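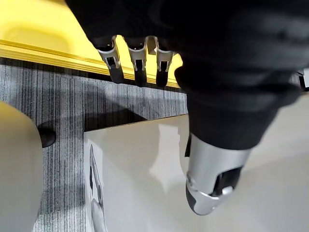 I put off dealing with the floor in the back room for most of a year. When I moved in, it had an old beige carpet with a worn path from the door to the window, and I kept telling myself I would get to it after the kitchen. The kitchen got done in spring. Then it was summer and too hot to be on my knees all day. By October I had run out of other projects, so I measured the room, wrote the numbers on the back of an envelope, and lost the envelope. I measured again.

What I ended up with is a gray carpet with a fine stripe, dark charcoal and a lighter gray. It is the kind of thing you walk past in an office hallway without noticing. That was fine with me. I use the room for working, for storing things, and for sorting out whatever has come into the house that week, so it gets a lot of feet and a lot of things set down on the floor. I didn't want anything I would have to be careful with.

I looked at plain gray first. I brought home three samples from Koltel, which is the flooring place out past the hardware store, and left them by the door for a week. The plain one looked good for two days. After that every thread and crumb showed up on it, and I could see that I would be vacuuming all the time. The second was a brown fleck that looked green after dark. The striped one looked the same at the end of the week as it had at the start. I'm not going to claim it was cleaner. The light and dark lines just break things up enough that you don't see every bit of lint.

The price was the other thing. The whole job came to 648, including the underlay and the gripper rods around the edge, but not counting the knife blades, which I went through faster than I expected. I had been quoted more than that for the carpet alone at the first place I tried. Koltel had the end of a roll that was just big enough for the room with a strip left over. If the room were a foot wider I would have been out of luck.

Teun Cuypers came over to help with the laying. He did his own stairs a couple of years ago, which is harder than a flat room. We started at 7 in the morning because he had somewhere to be later. Pulling up the old carpet took no time. Pulling up the staples took most of the morning. I had a flat screwdriver and a pair of pliers, and Teun had a proper staple puller, and he got through twice as much floor as I did. If you are doing this yourself, buy or borrow the tool. I would have paid for it gladly by the second hour.

A few notes about stripes, for anybody thinking about them.

You have to decide which way they run before you cut anything. I know that sounds obvious. I had it in my head that they would run from the door to the window, and the roll end would only fit the other way. I thought about it over a cup of coffee and decided I could live with it. Now I think it's better this way. The room is narrow and the lines make it look a bit wider.

You also have to get the first edge straight. With plain carpet you can be off by a little and it disappears. With a stripe, the line meets the baseboard at a slight angle and you see it every time you sit down. Our first try was off at one end. Teun saw it before I did. We lifted it and did it over, which cost us 15 minutes and some bad language, and I'm glad we did.

The last thing is that looking at fine stripes from close up for a long time is tiring. By the afternoon I had been trimming along the wall for so long that the lines were moving when I looked away. It wears off. Standing up, you hardly see them, the floor is just gray.

Now the yellow. I already had the yellow piece from Cocco before the carpet went in, and I wasn't planning the room around it. I had bought it because it was marked down and because it has a raised rim, so small things don't roll off and go under the radiator. The color was what they had left. It is bright yellow, there is no nicer way to put it. On the old beige carpet it looked terrible. I kept it in the corner with a towel over it for a while.

On the gray it looks like I meant it. The first evening after the carpet was down I carried it back in and put it where it had been before, mostly to get it out of the hall, and I stood there for a minute. The edge of the rim is a little darker than the rest, more of a golden yellow, and against the charcoal it makes a clean line. I took the towel away and put it in the wash.

Luuk Van Leeuwen, who has opinions about color, told me over the phone that yellow and gray was a combination people got tired of ten years ago. That may be right. I don't have people through the back room much, and I am not tired of it. He also told me I should paint the wall a dark blue, and I may do that in the new year, or I may not.

I did try one other thing with it, which was to get more yellow into the room. I bought a cushion and a wastebasket from Vekwood in what I thought was the same shade. It was not the same shade. The cushion was closer to mustard and the wastebasket was closer to lemon, and the three of them together looked like a paint chart. The cushion went to the bedroom and the wastebasket went back to the store. One yellow thing is enough for a room that size. The rest of what I keep in there is mostly white, because white is what shelves and boxes come in if you don't pay extra.

Cleaning has been easy so far. I vacuum along the stripes, then across, once a week or when I remember. I had one coffee spill in the second week. I blotted it with a kitchen towel, then used a little of the Rokusik spray that was under the sink, which I bought for the car years ago. I can find the spot if I get down and look for it. It's on one of the lighter lines. On a dark one I doubt I would find it at all.

The yellow wipes down with a damp cloth. Dust collects where the rim meets the flat part, and along the shallow outline on the surface, so I go around those with an old toothbrush every so often. It takes a couple of minutes. Pencil comes off. Ballpoint mostly comes off. I haven't tried marker and would like to keep it that way.

What's left to do: the strip by the door still needs a metal threshold bar. At the moment the carpet just ends there and I step over it. I bought a bar, but it was a silver one for a wood-to-wood join and it doesn't grip the carpet edge, so it has to go back. The baseboards need another coat where the old carpet had rubbed them. And I have the leftover strip rolled up behind the door, roughly two feet wide, which I'm keeping in case I ruin a patch somewhere. Teun says everybody keeps the leftover and never uses it. He still has his from the stairs.

If anyone has a good way of fixing a threshold bar into concrete without renting a hammer drill, please leave a comment. I have an ordinary drill and it made a dent the size of a lentil.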